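4. Walking the old quarter: what a guide leaves out

4.1 How I came to be following tour guides about

I should say at the start that I never meant to write about guided walks. My interest was in the synagogue registers of Wistum, and I spent my first weeks in the town reading burial entries in a room above the municipal library, with the window open and the trams going by underneath. At lunchtime I would go down for a sandwich, and there was nearly always a group standing outside the door with a guide in front of them, and after a while I started listening. By the second week I was taking my sandwich with me and following along.

What caught me was how different the stories were from the ones I had been reading upstairs. The registers were full of glove makers, tinsmiths, a great many widows, and a man who seems to have sued every neighbour he had over drains. The walks were about rabbis, bankers and the night the prayer house burned. Both are true, as far as I can tell. But a visitor who took the walk would come away with a community made up almost wholly of the very learned and the very rich, and a reader of the registers would hardly notice that either sort existed.

So this section is about that gap. I joined walks over one long summer and on into September, in Wistum and in the smaller town of Dradora up the valley, and I talked to guides, to walkers, and to a few people who live on the streets in question and have to get their shopping past us all.

4.2 The walks themselves

There are three regular walks in Wistum that deal mainly with Jewish history. The oldest is run by a small firm called Delorme, which also does wine evenings and a boat trip. The second is put on by the Zilley house museum and starts in its courtyard. The third belongs to Elmarie Coetzee, who works on her own, in English and German, and who was kind enough to let me tag along as often as I liked (she did make me carry the folder of old maps, which weighs more than you'd think).

All three take in the same core: the corner where the eastern gate used to stand, the street of the money changers, the prayer house, the school, and the wall with the memorial plaques. They part company after that. Delorme's guides go down to the river, where there is a café. The Zilley walk doubles back to the museum for the silver collection. Elmarie goes uphill, to the cemetery, and loses a few people on the way because it is steep and there is a bus stop halfway.

I went in expecting the commercial walk to be the thin one and the museum walk to be the serious one. I was wrong about that, and I'd like to own up to it. The Delorme guides have a script, but it was written by somebody who had plainly read the council minutes, and it is the only one of the three that mentions the bakers' strike. The museum walk has far more dates in it and, to my ear, fewer people. When I asked walkers at the end which person from the town's past they could remember by name, the Delorme groups nearly always had somebody. The museum groups tended to remember objects, above all the spice box shaped like a tower.

4.3 Where the time goes

I timed the stops. It felt a bit rude, standing there with a watch, but the guides soon got used to me. On Elmarie's walk the stop at the prayer house takes 15 minutes, longer than any other, and most of that goes on the fire and the rebuilding. The school, which taught children for far longer than the prayer house stood in its first form, gets a couple of sentences as we go by. When I put this to her she laughed and said that the pavement outside the school is too narrow to stop on, and that the dairy opposite takes its deliveries just when she gets there.

I've thought about that answer a good deal. We like to suppose that what gets told about a place has been chosen for reasons of memory, or politics, or taste. Some of it has. But an awful lot of it comes down to where a group of grown-ups can stand in the shade without blocking a van. The money changers' street has a wide corner with a low wall, so people sit, and the guide has time, and the money changers get their full due. The tinsmiths worked in an alley you have to walk through in single file. I have been through it on every one of the walks and I have never once heard a word said about them there, because only the first two people in the line would hear it.

Thulani Xaba, who trained guides for the museum before he moved over to its archive, told me he used to send beginners out on the route with no notes at all, just to find out where they naturally came to a halt. He said the stories collected in those places like leaves in a gutter. He also said that when the council put in new benches near the eastern gate, two stories that had been told elsewhere for years moved over to the benches within a season. I haven't been able to check this, though I would dearly love to, and the older route leaflets I have seen do fit with it.

4.4 The visitors' books

The Zilley museum keeps a book at the door for people coming off the walk, and Thulani let me read through the run of them. I copied out 146 entries that said something more than thank you. They are lovely things to read, and I lost whole afternoons to them. People write about their grandmothers. They write about recipes, and about streets in other towns that the Wistum streets made them think of. One visitor used a full page to correct the guide on the proper name for a kind of plaited loaf, and the next three visitors all took sides.

The entries that interest me most are those from people whose families came from the town. They are a small part of the whole, and they read differently. They hardly mention the fire. What they ask about, again and again, is work: where was the workshop, who would have bought from it, how did someone get from this street to the market with a cart. One woman wanted to know where the washing was hung. None of the three walks could have told her. The registers couldn't either, I'm sorry to say, although a complaint in the council minutes about wet sheets over a public stair gives me some hope.

It would be easy to make too much of this. People who write in books are the sort of people who write in books, and a family visitor may already know about the fire and see no need to mention it. Still, the pattern was strong enough that I began to ask about work on every walk I joined, just to see what would come back. The answers were good! Elmarie knew a great deal about the glove trade, down to the smell of the yards, and simply hadn't been asked before. She has since added a short glove piece at the halfway bus stop, which has the happy side effect of holding on to some of the people who used to slip away there.
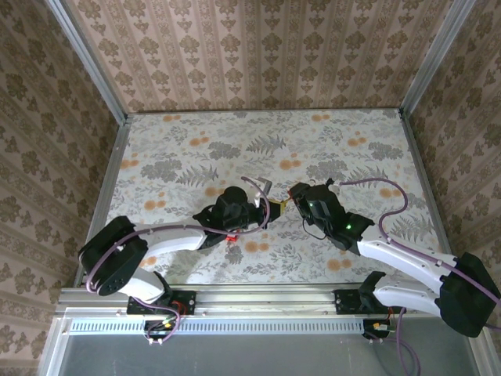 Figure 3. Two arms mounted on one rail, their grippers close together over a floral-patterned tabletop.

4.5 Dradora, and the matter of an empty street

Dradora is a different case and I found it a harder one. The community there was small, and the register I worked from has under 800 names in it for its whole run. No building survives that a visitor would pick out. The prayer room was on an upper floor, over a saddler's, and the house was pulled down when the road was widened. What is left is the street plan, a stretch of cemetery wall, and the name of a lane.

There is a walk all the same, once a month on a Sunday, led by whoever is free from the local history society. I went expecting to feel sad, and I did, a bit, but I also thought it the best told of all the walks I joined. With nothing to point at, the guides have to talk about people. They stand on the widened road and say who lived to the left and who to the right, who lent whom a horse, whose daughter went off to the capital to learn the piano and came back with opinions. They pass round copies of letters. On my second visit an old man in the group joined in from the back and told a story about the saddler that the guide had never heard, and she stopped the walk on the spot to write it down.

I asked her afterwards whether the story would go into the next month's walk. She said it would, once she had looked into it, and that she expected to be told by somebody else that it was all wrong. That seems to be how the Dradora walk has grown. Each version gets argued with by the people listening, and the bits that come through the arguing are kept. The Wistum walks have much less of this. Their groups are mostly from away, and visitors from away will put up with almost anything a guide says, so long as it isn't raining.

4.6 Some loose ends

I haven't dealt here with the walks given in other languages, apart from Elmarie's German one, which I can follow only if she speaks slowly. I'm told the Hungarian walk that used to run in Wistum had a much longer stop at the school, and went in through the back gate to get off the pavement altogether. If that is right, then the narrow pavement explains less than I have made it explain, and I'd have to think again about the whole of 4.3.

Nor have I said much about the years of persecution, which every walk covers and which the guides handle with great care. I felt that this needed more room than I had, and a better grasp of the court papers than I have yet managed. The papers are in the district archive, on a reading list with a long queue, and my turn comes up after the winter closure.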